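Kerov wipe-clean tablecloth, checked with stars
Reviewed Fri 15 May

I bought this in November to replace a plain cotton cloth that needed washing every few days. It was sold as a kitchen table cover by Prikano, and it came folded in a flat packet.

The pattern is a grey and white check with big stars printed over it. I expected the stars to be childish, but the grey keeps them in check and the colours have not faded so far. Crumbs and small dark bits show up clearly on the white squares. If you want a cloth that hides mess, buy a darker one.

Fold lines took almost 2 weeks to drop out. I left it flat with a few heavy books on the creases and that helped a little. The instructions say to use a cool iron through a towel, which I did not try.

Soy sauce wipes off with a damp cloth. Chilli oil needs washing-up liquid and a second go, and if it is left overnight there is a faint orange mark. Turmeric stained it on the first day and has never come out. I put hot bowls on a mat, as the packet advises against placing them straight on the surface.

Our table is in line with the hob, so everything gets put down on it: lids, bowls, and chopsticks in whatever state they are in.

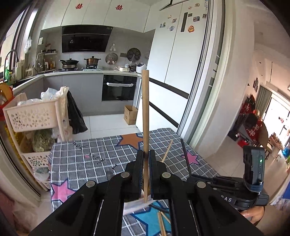 Chopsticks do not roll about much on it, which was a problem with the bare table. The underside has a soft backing and the cloth stays put when you lean on it. One corner has started to curl, and I have clipped it down.

It cost 13 pounds. The Moreira one I had before cost less but split along the fold. I would buy this again in the larger size, as the overhang is short on a table for 4.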